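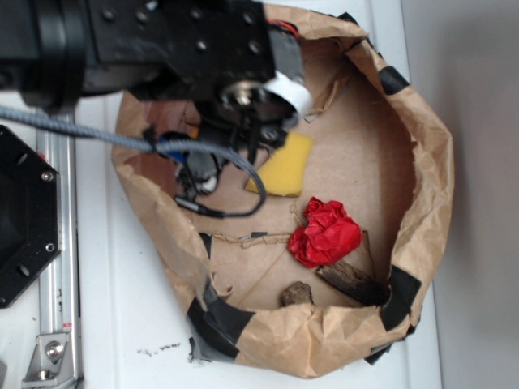 Composting food scraps in an apartment without a balcony depends mostly on moisture control and on how much dry carbon material is kept within reach. Most of the faults people report with small indoor bins (odor, flies, sour liquid at the base) trace back to a bin that is too wet, and a bin that is too wet nearly always lacks carbon. Suitable carbon sources are already present in most kitchens. Plain brown paper bags can be torn up and composted. Unprinted cardboard, egg cartons and paper towel tubes are equally usable. This page covers a two-bin batch method with a bokashi-free, worm-free aerobic process, suitable for a household of one to three people.

What you need

Two lidded plastic bins, 18 liters each. Smaller bins do not hold enough mass to stay warm.
A drip tray for each bin, with a raised rim.
A drill and a 1/4 inch bit.
Fine mesh for the vents, plus silicone adhesive.
A kitchen scale.
A compost thermometer with a probe long enough to reach the middle of the bin.
Shredded carbon material, enough to fill one bin loosely before you start.
A few handfuls of finished compost or garden soil as a starter.

The measurements below were taken with Wilton bins. The Stollness bin of the same volume is taller and narrower, and the lower third packs down sooner. If you use it, turn the contents more often than the schedule says.

Preparing the bins

Drill two rows of holes around the upper wall of each bin, spaced a hand's width apart, and one row near the bottom. Drill the base as well, in a loose grid. Cover all side holes from the inside with mesh and fix it with silicone. Leave the base holes open. Let the silicone cure overnight with the lid off.

Set each bin on two wooden battens inside its drip tray. The gap lets air in from underneath and keeps the base out of any liquid that collects. A bin sitting flat in its tray will wick the liquid back up.

Preparing the carbon

Tear paper into strips no wider than two fingers. Cardboard should be soaked for a few minutes, peeled into layers, torn and left to dry until it feels only slightly damp. Remove tape, labels and any plastic film. Avoid receipts, glossy paper, and bags with a grease-resistant lining. To check for a lining, put a drop of water on the inside of the paper. On plain kraft it soaks in and leaves a dark spot; on lined paper it beads.

Store the shredded carbon in an open box next to the bins. A closed box stored under the sink will pick up moisture and the material will clump.

Loading the first bin

1. Put a layer of dry carbon in the base, four fingers deep. Do not compress it.
2. Mix the starter with a little carbon and spread it over the base layer.
3. Weigh the food scraps. Chop anything larger than a walnut.
4. For each load of 375 grams of scraps, add twice that volume of shredded carbon. Scraps are measured by weight and carbon by volume; use the same container for the volume comparison each time.
5. Mix the load by hand or with a short fork before it goes in. Layering without mixing works in a large outdoor heap and works poorly in a small bin.
6. Cover with a finger of dry carbon.
7. Close the lid.

Add one load per day at most. If you have more scraps than that, freeze the excess in a bag and add it on days when you cook less. Freezing also breaks down cell walls, so thawed scraps release more water. Add an extra handful of carbon when you use them.

What to put in and what to leave out

Suitable: vegetable and fruit trimmings, coffee grounds with the paper filter, loose tea, crushed eggshells, stale bread in small amounts, wilted cut flowers.

Use sparingly: citrus peel, onion skins, cooked rice and pasta without sauce.

Leave out: meat, fish, dairy, oil, pet litter, compostable-labeled plastics. The last group is made for industrial plants and will come out of a small bin almost unchanged.

Checking moisture

Take a handful from the middle of the bin and squeeze it. One or two drops between the fingers is correct. A stream of liquid means too wet; mix in dry carbon and leave the lid ajar for a day. If the handful falls apart and feels dusty, spray with water while turning.

The squeeze test should be done in the middle of the bin every time. The top layer is always drier than the rest, and readings taken there led to chronic overwatering in our first two batches.

Turning and temperature

Turn the contents every third day. Lift from the base and bring the material from the walls toward the center. Take the temperature before turning, with the probe in the center, and write it down.

A small bin does not reach the temperatures of an outdoor heap. In our trials the center peaked at 39 degrees Celsius during the second week and then fell slowly to room temperature. A bin that never rises above room temperature is usually either too dry or too empty. Because the process stays cool, weed and tomato seeds will survive it. Expect seedlings if you use the compost in pots.

Switching bins

When the first bin is four-fifths full, stop adding scraps and begin loading the second. The first bin now rests. Continue turning it, but only once a week, and check moisture each time. The resting phase takes roughly three months at normal indoor temperature. Bins started in June finished earlier than those started in winter — the room was warmer and the scraps contained more soft fruit.

The compost is ready when no scraps can be identified apart from eggshell, the volume has dropped by half or more, and the smell is of soil. Sift it through a coarse screen and return the lumps to the active bin as starter.

Faults and corrections

Ammonia smell: too much nitrogen, often from coffee grounds. Add carbon and turn daily until it clears.

Sour or rotten smell: lack of air. Empty the bin onto a sheet, break up the clumps, mix in torn cardboard and refill.

Fruit flies: scraps exposed at the surface, or damaged mesh. Increase the cover layer and check the mesh at the edges, where the silicone tends to lift.

White threads: fungal growth on the paper. No action needed.

Liquid in the tray: empty it and dispose of it down the drain. It is not a plant feed and can carry unfinished material.

Notes

The batch records behind this page were kept by Hanna Lysenko over four cycles. The loading ratio was revised by Ustyna Nechyporuk after the second cycle; the earlier version of this page gave equal volumes of scraps and carbon, and readers still using that figure should change to the one in step 4.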